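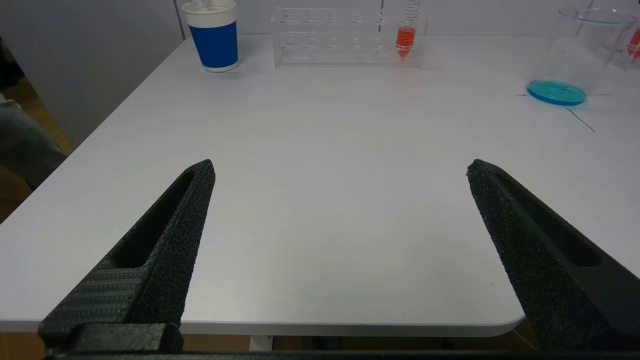
Tharindu Ranasinghe says food coloring will never mark a white tabletop as long as you wipe it up the same day, and that paying for a bench mat is paying for a placemat.

I've heard this enough times now that I'd like to know whether it's true, or whether it's one of those things people repeat after getting away with it once. I'm putting together a color mixing table for a school open evening in Bekberg. It's all colored water: a beaker of blue, tubes of red and yellow in clear racks, and paper cups at the side for droppers and bits of trash. Simple stuff, suitable for kids, in theory harmless.

My trouble is with the table. It's white, it has a matte surface, and it belongs to the school. I don't know what the top is made of and the person who lent me the room doesn't either. Last year at a different school I used a glossy top and everything came off with a damp paper towel. I don't think that tells me anything about this one. Matte surfaces hold onto things. My own kitchen counter is matte and still has a beet stain on it from a dinner I'd like to forget.

The other thing is the paper cups. I'm told they're fine for used droppers, since the drips stay inside. Maybe they do for ten minutes. I have 53 children signed up and a cup that goes soft at the bottom will leave a ring of brownish water right where the next kid puts a sleeve.

And then the racks. The instructions that came with mine (Sunero, clear acrylic, nothing fancy) say they are "stable in normal use." I'd love to know whose normal use. They weigh next to nothing, and a tall tube at one end with nothing at the other makes me nervous. Does anyone spread the tubes out to balance them, or is that me fussing?
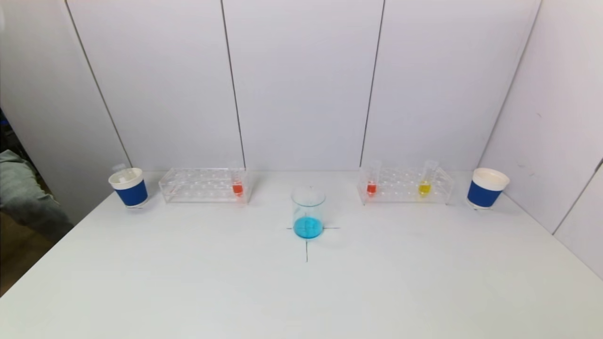

I also want to settle the layout before I start taping anything down. The plan is to keep everything in a line along the back, same on both sides of the beaker, with the front left clear for hands. It looks very tidy. I'm not convinced tidy is what I want. A beaker in the middle means two children can reach it from either side, which sounds fair, and it also means two elbows. A friend who does a lot of these says to give the beaker a mark on the table so it always goes back to the same spot. I can see the sense in it for a grown-up. I have doubts about an eight-year-old holding a dropper full of blue and caring where a line is.

The bench mats I've been quoted are $128 from Brotau for the size I'd need. That's more than everything on the table put together. Before I spend it I want to hear from someone who has let blue food coloring sit on a matte white top overnight and looked at it in the morning. Not someone who assumes it would be OK. Thanks.

Asked by northwindow, September

3 replies

pipettes_and_toast

I have done what you're asking, by accident. Blue, regular grocery store liquid coloring, a few drops too many in tap water. It went over at the end of an afternoon and I missed a puddle behind a tray. Next morning there was a pale blue shape the size of a cookie. Dish soap did nothing much. A paste of baking soda and water took most of it off, and the rest faded over a couple of weeks. If you knew where to look you could find it for longer than that.

So your friend Tharindu is half right. Wiped up right away, I've never had a mark. The trouble with "the same day" is that you have to notice every drip, and at an open evening you won't.

What I would do before spending $128: put one drop of your actual mix on the underside of the table, or on the edge at the back where it meets the wall. Cover it with a bit of plastic wrap so it doesn't dry out, leave it two hours, wipe. Then do another and leave it overnight. Ask the school first, obviously. You'll learn more from that than from any of us, me included, because none of us has your table.

Also, use less coloring. People always make it far too strong because it looks good in the beaker. You need it strong enough to see in a narrow tube and that's all. If the blue is so dark that you can't see your finger through it, cut it with water. It'll mix to better greens and purples too – the heavy stuff just goes to mud.

On cups: double them up. One inside the other, and a folded paper towel in the bottom. Mine lasted until 4 o'clock with kids in and out since lunch, and they were the cheap ones. I wouldn't use the same pair for a second session.

Racks: yes, spread the tubes out. I don't think it's fussing. A light rack with the weight all at one end will tip if somebody pulls a tube at an angle, and kids always pull at an angle. I put two blobs of poster putty under each rack and press down hard. Check that the putty comes off your mystery surface first.

grantb_72

just buy the mat. cheaper than a new table. or use a shower curtain lol

Barua Science Corner

I'd push back on both the mat and the shower curtain. A soft sheet under a beaker wrinkles, and a wrinkle is what tips a beaker. We tried a vinyl tablecloth for one season and had more spills with it than without. A big shallow cafeteria tray with a lip does the job for a few dollars, if you can find one in white so the colors still show.

About the mark on the table. I was as doubtful as you are and I've come around part of the way. The children ignore it, you're right. Where it helps is with the adult, who can glance over and see that the beaker has crept toward the front and push it back. Use painter's tape and take it up the same evening. I would not draw on a borrowed table with anything, whatever the pen says about being dry erase, and certainly not on matte.

I'd also question the line along the back. It's good for a photo and for a demonstration where you're doing the pouring. With children doing it themselves, the ones with short arms have to lean across the clear part to get at the tubes, and leaning is when sleeves go in. Pull the racks forward a hand's width and leave the beaker at the back. It'll look less even.

And please do the overnight drop test. I wouldn't take anybody's word on a surface, mine included.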